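Notebook, Ullside shop, wood finishing
Wednesday, started 7:40 a.m.

Picking up the bench top oil question from last month. The two maple boards and the beech offcut have all had their second coat of the Tkachuk hardwax and have been standing on edge in the rack since Monday night's shift. Plan for the morning was to check cure, do the water ring test, and decide whether we refinish the Conduvton tops with this or go back to plain linseed.

Cure check first. Pressed a thumb for a slow count on each board. Maple A is fine. Maple B is fine except near one end, where it drags a little. I put too much on there and didn't wipe it back, I can see the lap line if I hold it to the window. Beech is dull but dry. It soaked up the first coat in a few minutes and the second one not much slower, so it probably wants a third.

Shop was cool overnight. The log on the wall had it dropping low enough that I'd expect slow curing, and the can says as much. November will be like this every week unless we move the rack out of the north room.

Water ring test. Wet the bottom of a steel mug, set it down, left it while I did the sharpening. Same spot relative to the edge on each board.

Maple A: faint ring when the mug came off, gone by the time I'd finished sweeping.
Maple B: faint ring, same, except at the heavy end where it went slightly cloudy. Still cloudy at lunch.
Beech: clear ring. Raised grain you can feel with a fingernail.

Coffee test the same way with the cold stuff left in the pot. Maple took no stain on either board. Beech has a brown crescent that came up most of the way with a damp rag and a bit of the Flukemico soap. I would not put the beech in front of anybody who eats lunch at the bench.
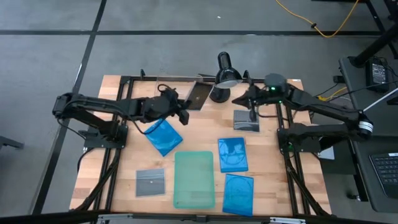 The other thing I wanted to settle was grit. We have been stopping at 180 on everything because that's what the old card says. Maple A was stopped at 180 and Maple B went to 240, and apart from the heavy end I can't tell them apart by hand. B used less oil. By sight B is a bit shinier in low light. I don't think the extra pass is worth the paper on a work surface that is going to get scraped anyway. For shelves, maybe.

Oil use, by weighing the can before and after each board, first coats only:
Maple A, 10 grams
Maple B, 7 grams
Beech was not weighed, I forgot and had the lid back on the wrong can. Will do it on the third coat, for what that's worth.

Glue squeeze-out. Maple A has a pale line along one seam where the glue wasn't scraped before sanding and the oil didn't take. It didn't show at all on bare wood. Wiping with mineral spirits before the first coat would have shown it up. Adding that step to the card. It costs a few minutes and one rag.

Rags: the used ones go flat over the rail outside until they're stiff, then in the metal bin. Found two balled up in the open trash by the drill press this morning. They were cool but please don't. Hang them even if you are only stepping away for coffee.

1:15 p.m. Sanded back the heavy end of Maple B with 240 and wiped on a thin coat, then buffed it off with a dry white pad until the pad stopped picking up color. Looks level with the rest now. Back in the rack. Third coat on the beech at the same time, also thin. 9 minutes would have been enough before wiping, I left it longer because the phone rang and it got tacky. Had to loosen it with a little fresh oil.

Stock: can 107 is down to the last third. Can 2 from the same shelf has a skin on it, strained it through a paint filter and it smells normal, but I've marked it for jigs and shop shelves only. Need more white pads and a box of filters on the next order.

Where this leaves the Conduvton tops: hardwax, two coats, sand to 180, spirits wipe before the first coat, scrape the seams properly. Keep the second coat thinner than feels right. If any of them turn out to be beech, three coats and warn them about cups.

Still open:
Heat. Haven't put anything hot on it yet. Will try the glue pot lid on Maple A after another week in the rack.
Whether the soap dulls it over time. Leave a note on Maple A and wash it at the end of each shift, one half only, the half with the pencil X on the back.
Move the rack to the south wall. Needs two people and the table saw out of the way.

Lights off 4:30.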